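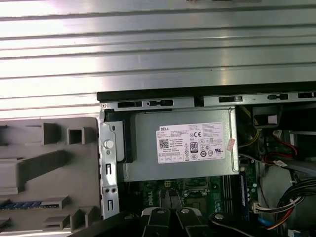 The wrist view over the open tower at the power supply station.

How to run a PC teardown demonstration with a robot arm at an open day

These notes cover the demonstration we put on at the Staster workshop in Tirnavport each January. They are written for whoever is running the bench next time, and for other repair workshops that have asked how we set it up. You need to know how to start, stop and jog your own arm already. The notes deal with the bench, the computer and the visitors.

The demonstration has two parts. In the first, the arm moves over an open desktop computer and the wrist camera picture goes up on the big screen while the presenter names the parts. In the second, the arm takes out a memory module and puts it in a tray. A full run lasts 11 minutes, with time at the end for questions.

What you need

- An arm with a two-finger gripper and a wrist camera
- A desktop tower with a side panel that comes off without tools
- A second tower of the same model, kept under the bench
- A rubber mat, larger than the tower
- A shallow tray for removed parts
- A screen the back row can see
- A floor barrier or tape
- The printed parts sheet

Choosing the computer

Use an old office machine. They turn up in batches, so you can get two the same, and the insides are laid out in much the same way from one unit to the next. We use Dell towers. The power supply sits across the middle of the case with its label facing up, and visitors can read the maker's name on it from the screen, which gets them looking at the rest.

Do not tidy the cables too much. The first year we stripped most of them out and people asked where the wires were. Leave the bundle in at the side, make sure it is tied, and check that no loose loop hangs over the memory slot.

Preparing the tower

1. Unplug the mains lead and take it away from the bench. Hold the power button in for a few seconds.
2. Lay the tower on its side on the mat and take off the panel.
3. Blow out the dust. Do this outdoors.
4. Take out any drive that still has data on it. Write the machine's number in the book.
5. Check that the memory module you plan to remove comes out by hand. If it is stiff, seat and unseat it a few times.
6. Open the clips on that slot. The arm does not do this step in our version and the presenter should say so.
7. Push the tower up against the two corner blocks screwed to the bench.

The corner blocks matter more than anything else on this list. If the tower moves after you have taught the positions, you will have to teach them all again.

Setting the viewing positions

Jog the arm to each stop and save it. We use four: power supply, processor socket, memory, cable bundle. At each stop, look at the screen and not at the arm. The fingers will show at the bottom of the picture and they should. Visitors like to see where the gripper is compared with the part being talked about.

Watch for glare. Bare metal throws back the ceiling lights in bright bands, and the white label on the power supply can wash out so that nothing on it can be read. Turn off the light directly over the bench before you touch the camera settings. If it is still too bright, tilt the wrist slightly and save the position again.

Keep the travel height the same between stops. Ours is set so the closed fingers clear the highest cable by a hand's width. Run the whole path at the slowest speed with one hand on the stop button, then run it again.

Setting the grip

Teach the approach from straight above the module. Close the fingers slowly until they just touch both faces, save that, then set the grip force low and raise it a step at a time until the module lifts cleanly. Torunn Dahlgren, who wrote our first program, marked the final setting on a strip of tape on the controller. Please leave the tape where it is.

Do ten lifts before the doors open. If one of them fails, find out why before carrying on. It is usually the tower having shifted, or a clip that has closed again.

On the day

Start the controller an hour before the first group. Put the barrier out at once, before you do anything else at the bench, because early visitors walk straight up to it.

Keep groups small enough that everybody can see the screen. Last January we had 154 visitors through and the bench ran without a long stop, but the afternoon groups were too large and the people at the back left early. Hand out numbered tickets at the door.

Running the talk

1. Introduce yourself and point out the stop button.
2. Move to the power supply. Say what it does and that we never open one at the bench - it can hold a charge after it has been unplugged.
3. Move to the processor socket. Show the latch and explain that it holds the chip down.
4. Move to the memory. Pass a spare module round while the arm waits.
5. Move to the cable bundle. Explain why cables are hard for a robot: they bend, and they are never in quite the same place twice.
6. Go back to the memory and run the lift.
7. Take questions with the arm parked and the drives off.

If the lift fails, press stop, open the fingers, raise the arm and try once more. If it fails again, remove the module by hand and carry on with the questions. Swap in the second tower between groups.

Questions that come up

How fast can it go? Faster than we run it. We keep the speed low when visitors are in the room.

Could it take a whole computer apart? Ours cannot. Screws and plugs still go to a person. The teams from Dreda and Shevchuk who came last year were working on screws, and visitors who want more detail can leave an address in the book.

What happens to the parts? Memory that passes its test goes back into refurbished machines. Boards go to the recycler.

Packing up

Park the arm, shut down the controller and put the cover on. Return the modules to the labelled box, close up both towers and leave the corner blocks on the bench. Note any changed positions in the book, with your initials.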